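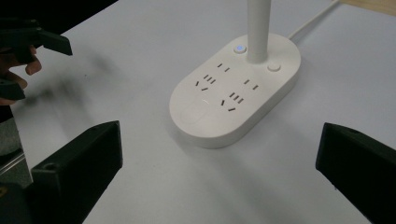
Study Lighting at Drovallow: Gallery

Print | E-mail

Posted Apr 11, 2025

The Drovallow Study Center completed the replacement of its desk lighting in April. A total of 70 lamps were ordered for the reading rooms and study carrels in the Zunderau Building, where the ceiling lights were judged too weak for evening use. The new model was chosen after a trial in the Ristić Reading Room, during which readers were invited to leave written comments at the service desk.

The center received about 400 comments. Many concerned power for laptops and telephones, which had previously been supplied by extension cords running under the tables. The selected lamp has outlets built into its base, and the extension cords have been withdrawn from all public rooms. Other comments asked for a lamp that would take up little space on the table and leave room for large-format volumes, maps and bound newspapers.

The gallery will be extended when the Niston Annex reopens.

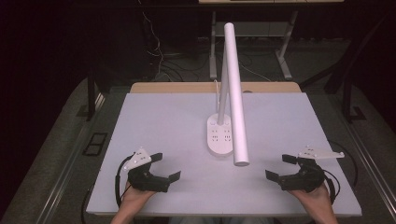
White desk lamp with a rounded base, slender pole and long angled arm, set on a pale board over a table with a light wooden top. The cable leaves from behind the pole.

Using the lamps

Lamps are to remain at the seat where they are found. The base should rest flat on the table, with the cable directed toward the far side so that it does not cross the reader's working area. Books and papers should not be placed on top of the base.

The outlets are intended for laptops, telephones and similar small devices. Kettles, heaters, fans and hair dryers may not be connected. Readers whose plugs do not fit may borrow an adapter from the service desk on presentation of a valid card. Adapters must be returned the same day.

Drinks are permitted in the Ristić Reading Room in closed containers only. If liquid is spilled near a lamp, please leave the lamp untouched and notify staff at once.

Where to find them

The new lamps are available in the Ristić Reading Room, in the 13 study carrels on the upper floor, and at the long tables in the periodicals hall. Carrels may be reserved up to three days in advance. Places in the reading room and the periodicals hall are not reserved.

The older brass lamps have been removed from general use. A small number will be kept in the map room, where the tables do not have access to floor power. Requests from schools and community groups wishing to receive the remaining lamps may be submitted in writing to the center's facilities office until the end of April.

Faults should be reported to the service desk, quoting the seat number.

Print this page
E-mail this page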